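Mirance Automation News
Jul 9, 2018
Bench Notes: Two Grippers, One Soft Bag

The gripper comparison at the Ganport shop moved on to soft goods this month. Johannes Oosthuizen and his bench crew had finished with boxes and foam blocks in the spring, and both of the hands under review did fine on those. Fabric cases are harder. They sag, the zipper gets in the way, and a hand that is good on a hard edge may close on nothing but a fold.

The two candidates are the Akl parallel hand, which we have used on the packing cell for two years, and the newer Prarham hand. Each hand gets 113 tries at picking up a fabric case by its edge, lifting it clear of the table and setting it down again. A try counts as good if the case comes up on the first close and stays in the fingers until it is put down. Dropped cases and second closes both count as misses.
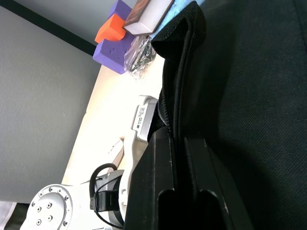
Finger shape came up more than anything else in the notes from the crew. A broad finger covers more of the edge, but it also hides the spot you want to look at. The wrist camera is the best check we have on that, and it earned its place in the test. With the black bag pinched between the fingers, you can follow the zipper track down the middle of the bag until it goes into the gap, and the top edge of the fabric folds over into a rounded lip. Johannes asked the crew to log that kind of fold separately, as a grip on doubled fabric may not behave like a grip on a single layer.

Results so far: the Prarham hand made 108 good tries out of 113. The Akl hand has only done its first 20, so there is no fair comparison yet. Its remaining tries are set for August, after the cell comes back from its yearly service. Grip force was left at the same setting for both hands and will stay there until the count is finished.

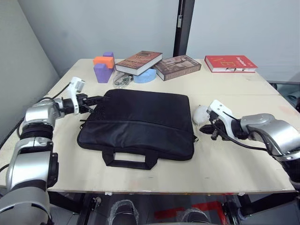 2 min read

Approach angle is the other open item. With an arm on each side of the table and the laptop bag lying flat between them, the left hand can come in at a corner while the right stays close by. The crew would like to know how much the second hand helps. For now the count covers one-handed lifts only, and two-handed lifts will be written up as a separate test.

Camera placement is also under discussion. The wrist view is good for the last inch or so and not much use before that. The overhead view is the reverse. Johannes wants both recorded for every try, which means more storage, and the request for another drive went in last week.

Sites that handle padded cases or pouches are welcome to send samples to the Ganport shop before the August tries begin. Mark the package for Johannes and include the filled weight, plus a note on which edge your operators normally pick it up by. Samples will be returned when the test is done.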